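Ticket 2196 - storeroom sorting bins, items in wrong colours / tray count off
Status: open, then closed, then open again
Raised by: Ineke Cuypers
Site: Hamada, stock table

Fri 08:40
Restock list for the table doesn't match whats in the bins. List (Sernov printout) says bottles go in the cream tray, sticks in red, bin bags in yellow. Looked just now and there's a brown bottle standing in the yellow. Sticks are right, clear tub with the blue-grey lid, in red where they should be. So it's only yellow that's out.

Tried:
- reprinted list. Same.
- checked the shelf labels against it. Same.
- asked the early lot if anyone changed the colours. No.
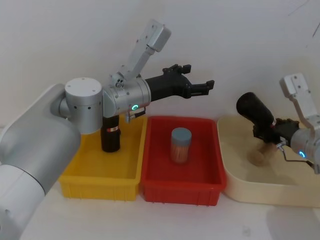

Aoi Murakami: Which version of the list are you on? Sarkier sent a new one in February and the colours got swapped on it, bottles were yellow for a bit, then they swapped back. If yours has 160 lines it's the old one. Don't move anything till you've checked the bottom of page 2.

09:15
Checked. Mine is 160 lines. Old one then. Binned it. New one off the Tronulia login, took 5 goes to get in, password thing again, seperate ticket please.

New list:
bottles - cream tray
sticks - red
bin bags, rolls - yellow, stood on end, not lying down

So bottles and bags same as before for our table, and the bottle in yellow is just a stray. Will go in the cream tray with the other one.

09:50
Bags next. Rolls are black, come without a box so they unwind if they get knocked. Please tuck the loose end in before they go in the tray. One of them had a flap hanging off. Elastic band would do it, there's a bag of them in the desk drawer.

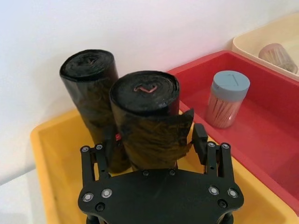

Bag rolls, black, upright in yellow. Loose flap on the front one.

10:20
Closed.

10:35
Reopened, sorry. Line for the rolls on the new list says "small" and the shelf label says "medium". Can't tell by looking, the wrap is off. Someone needs to unroll one and measure it flat. Not me, on deliveries till lunch.

Aoi Murakami: Will measure after lunch. Leave both rolls where they are. If it's medium I'll get Sarkier to change the line, if it's small we reprint the label.

11:05
Fine. Leaving open. Label maker needs tape by the way.

Stock desk, Hamada site | Contact: ext. 2196 for urgent only | Back to top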